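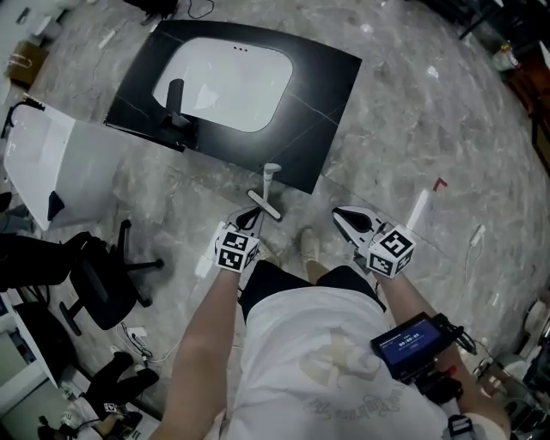 Eirlys thinks the shopkeeper is still too nice, and after last night's playthrough I have to agree with her. She got all the way to the harvest fair and he never once raised his prices on her, even with the rival stall open right across the square.

October 29, 2019 – Prilla build 3476

So, grudges! Marquez (the grocer) now keeps a hidden score for every villager who buys from the other shop. At 5 he gets short with you, and past that he starts hiding the good turnips. I laughed out loud the first time he did it to me – he even shuts the shutters while you're still talking.

Dialogue file is up to 2740 lines. Malcolm's new insults are in and they're wonderful, especially the one about the cheese.

Bugs: the score doesn't reset when you load an older save, so he's angry about things you haven't done yet. Kind of love it, but it has to go. Also the rain loop pops at the seam, same as in build 4 of the Fenomeck demo. Malcolm, do you still have that fix?

Next: gifts. A jar of honey should take the score down by one, two if it's his birthday. Eirlys wants him to be able to refuse it.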